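Last updated: May

So the left hand is finally back on the folding cell and I have opinions about wrist cables. If you've been reading for a while you know the setup: two arms, a table, a pile of cloths, and me muttering. Mohsin Talpur built the first version before he moved over to Jindbridge, and I've been looking after it ever since (badly at first, a bit better now!).

The pink cloth is my go-to for checking a hand after I've had it apart, and both of these are from the wrist cameras.
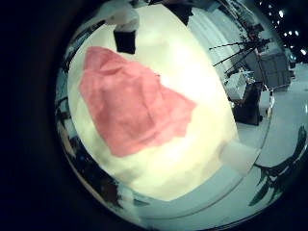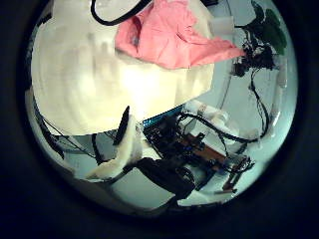
Anyway, the fault. The hand would close fine when the arm was tucked in, then drop off the bus as soon as it reached past the middle of the table. I blamed the driver board for two evenings. Swapped it, same thing. Swapped it back, same thing again, and I said some words I won't type here. Then around 11 at night I held the cable at the wrist, wiggled it, and watched the error counter jump by 100 or so. Broken conductor, right where the strain relief pinches it. Argh.

The old lead came from Wendico and had done 2740 cycles by my log, so I can't really complain. The new one is a Faritmont, a bit softer, and I left a much bigger loop in it this time. I also moved the tie point down the forearm so the bend isn't all in one spot. If you do this yourself, run the wrist to both ends of its travel by hand before you power anything up, and put a dab of paint on the screws so you can see if they back out.

Then it's homing, finger zero, and grip force. I'd been running force at 40 and it was dragging the cloth instead of picking it up, so it's down to 32 and seems happier. I still want to redo the right hand with the same lead before it goes the same way, but I only ordered one (of course I did), so that's waiting on the mail.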